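Slim can (beverage packaging)

A slim can, also called a sleek can or tall can, is a drinks can with a narrower body than the standard kind. Used for soft drinks, iced tea, energy drinks, flavored water and some beers. Body and lid are made separately and joined after filling, by folding the two edges together in a tight seam.

Sizes vary by country. In much of Europe 0.33 liter is the everyday single serving, and a slim can of that size stands taller than the older squat can holding the same amount. Shops like them becuase more fit side by side on a shelf.

Markings

Nearly the whole outside is printed. Ingredients, nutrition table, deposit or recycling marks, barcode, maker's address. Text often runs around the can in narrow columns, so it has to be turned in the hand to read it all. The small "e" next to the volume is the European estimated sign - it means the average contents of a batch match the stated amount, within set limits.
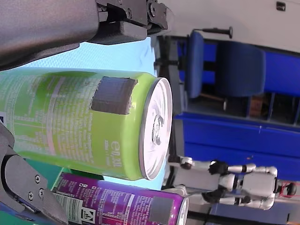

Green and purple cans on their sides. The volume mark "e0,33l" is near the lid of the green one.

Color is the main way buyers tell flavors apart. Lime green usually suggests lime, apple or mint, purple suggests grape or berries, but there is no rule and makers do as they like. Savita Tyagi's shelf survey in Lusside (see Sources) looked at 99 slim cans and found 19 where the color had no clear link to the flavor. Most of those were energy drinks.

Lid and tab

The lid is a disc with a raised rim and a sunken center panel. The tab is held by a rivet formed out of the lid metal itself. Lifting the tab pushes a scored section down into the can, where it stays attached. Older pull-off tabs came away completely and ended up as litter - most countries have dropped them. Lids are usually left plain silver, even on brightly printed cans, though colored tabs turn up in promotions.

Standing and tipping

Narrow base, high center of weight. An empty slim can tips more easily than a squat one and, once over, will roll on any slope. Soft surfaces such as foam mats give a little under the rim. Trays with raised sides are the usual answer in cafes and on trains.

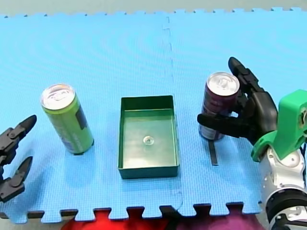 Sorting and return

Where there is a deposit, cans generally go back whole and uncrushed so that the machine can read the barcode. Anything stuck over the barcode, tape for instance, can get a can refused. The Ostton scheme takes slim and standard cans in the same bag. Rirness keeps them apart, a leftover from its first machines, which only took one width. 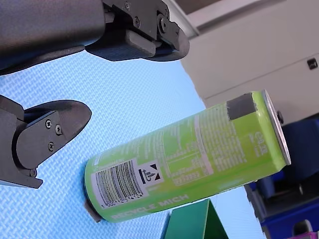 Lime-green slim can with a patch of dark gray tape near the lid end.

Sources

Tyagi, Savita. Color and Flavor on the Drinks Shelf. Lusside.
Halvorsen, Ezekiel, and Despina Dimitriou. Bottle and Can Return in Ostton and Rirness, 5th edition.

See also: Beverage can, Deposit return, Estimated sign, Pull tab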